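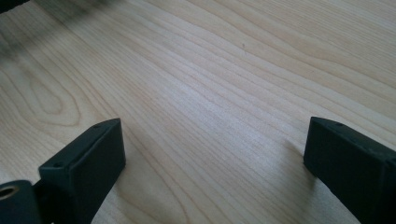
Hand-held gripper, fingers open, over the bare wood of the table.

Care of the Hand-Held Gripper Pair
Prutwood Workshop Guidance, sheet 1748, revised 5th April

These notes apply to the two Zoltport grippers kept at the table station. They cover the cleaning and small adjustments that users may carry out themselves. Repairs to the cable or the lens are to be referred to the workshop desk.

Before starting
Disconnect the cable at the rack end and lay the gripper on a folded towel with the fingers uppermost. Have a soft brush, a dry cotton cloth and the small Buller screwdriver to hand. Household polish and kitchen sprays must not be used on any part of the gripper, as they leave a film on the fingers and the grip suffers.

Fingers
Open the jaws fully and brush out the screw holes, working from the tip towards the hand. Wipe the inner faces with the dry cloth. Grease from food packaging may be removed with a cloth dampened in warm water and a drop of washing-up liquid, followed by a second, clean cloth. Allow the fingers to dry in the open position.

Close the jaws slowly and look along them from the side. The tips should meet squarely. Where one tip stands more than 2 mm ahead of the other, slacken the screws on that finger by a quarter turn, press the tips together by hand and tighten again, a little at a time on each screw.

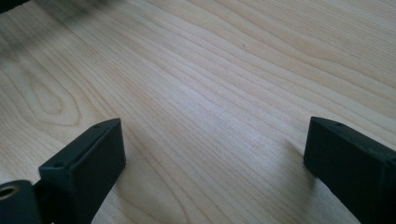
Overtightening is the usual cause of trouble at this stage. The screws go into brass inserts set in plastic, and an insert that has once begun to turn will not hold again. Stop as soon as the screw feels firm. Any insert found to be loose should be reported, and should not be glued.

Lens
Blow away loose dust first. Only then wipe the glass, in one direction, with the Dal Bello lens cloth. Specks that remain after two passes are often on the table itself, so wipe the table and check the view again before cleaning the glass a third time.

Cable
Leave a generous loop at the wrist so that the hand can turn freely. Check the outer covering along its whole length after every 200 openings of the jaws, as entered in the station log, and note any kink or flat place. Cables are not to be wound round the gripper for storage.

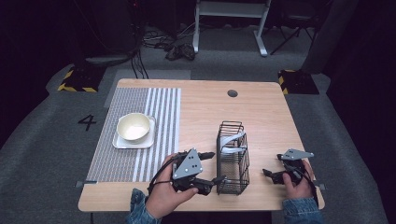
Kasun Sarkar writes that the loop is best judged with both grippers in the hands and the arms at full reach across the table, as a cable which hangs well at rest may still pull when the hands cross. He also asks that sleeves be buttoned at the wrist during this check.

The suggestion has been adopted and will appear in the station log from now on. Users whose cables prove too short should ask for the longer pattern, bin 13 in the store. The bin was last restocked in February, and the final one taken should be marked on the card.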